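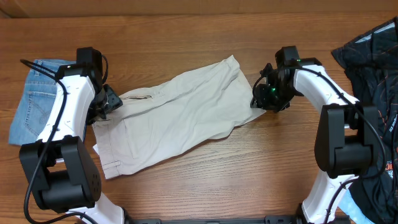

Noman Khokhar fragte unter dem letzten Beitrag, warum sein Baguette für Bánh Mì zu Hause immer so zäh werde, die Kruste lasse sich kaum durchbeißen und die Füllung rutsche hinten heraus. Meistens liegt das am Brot. Ein französisches Landbaguette ist für dieses Sandwich zu fest. Mit dem folgenden Rezept bekommt man eine dünne, splitternde Kruste und eine lockere Krume.

Zutaten für vier Brötchen:
400 g Weizenmehl Type 550
240 ml lauwarmes Wasser
7 g Trockenhefe
1 TL Zucker
1 TL Salz
1 EL neutrales Öl
1 TL heller Essig

Teig
Hefe und Zucker im Wasser auflösen und fünf Minuten stehen lassen. Mehl, Salz, Öl und Essig zugeben und in der Maschine zehn Minuten kneten. Der Teig soll sich vom Schüsselrand lösen, darf aber noch leicht kleben. Abgedeckt eine Stunde gehen lassen, im Juli reichen bei mir oft 40 Minuten.

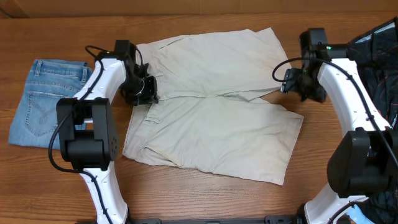 Danach den Teig in vier Stücke teilen, jedes flach drücken und von der langen Seite her straff aufrollen. Die Naht gut zusammendrücken und nach unten legen. Die Teiglinge müssen sich noch einmal deutlich vergrößern, bevor sie in den Ofen kommen. Wer hier zu früh backt, bekommt eine dichte Krume.

Backen
Ofen auf 230 Grad Ober-/Unterhitze vorheizen, eine Metallschale auf den Boden stellen. Teiglinge mit scharfer Klinge einmal längs einschneiden und mit Wasser besprühen. Beim Einschieben eine halbe Tasse heißes Wasser in die Schale gießen und die Tür sofort schließen. Nach zehn Minuten die Schale herausnehmen und weitere zehn bis zwölf Minuten backen.

Gemüse
Je 150 g Möhren und Rettich in feine Stifte schneiden, mit einem halben TL Salz verkneten und 15 Minuten ziehen lassen. Ausdrücken und mit 100 ml Reisessig, 100 ml Wasser und 2 EL Zucker übergießen. Nach einer Stunde kann man es essen, am nächsten Tag schmeckt es besser. 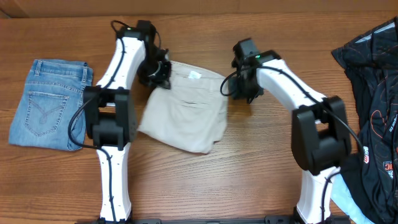
Helle Jeans, zusammengelegt, daneben eine beige Hose.

Füllen
Brötchen seitlich aufschneiden und etwas Krume herauszupfen, dann hält die Füllung. Eine Seite mit Mayonnaise, die andere mit Leberpastete bestreichen. Fleisch oder gebratenen Tofu einlegen, darauf das gut abgetropfte Gemüse, Gurke, Koriander und Chili. Zum Schluss ein paar Tropfen Sojasauce.

Übrige Brötchen lassen sich einfrieren. Gefroren bei 180 Grad acht Minuten aufbacken.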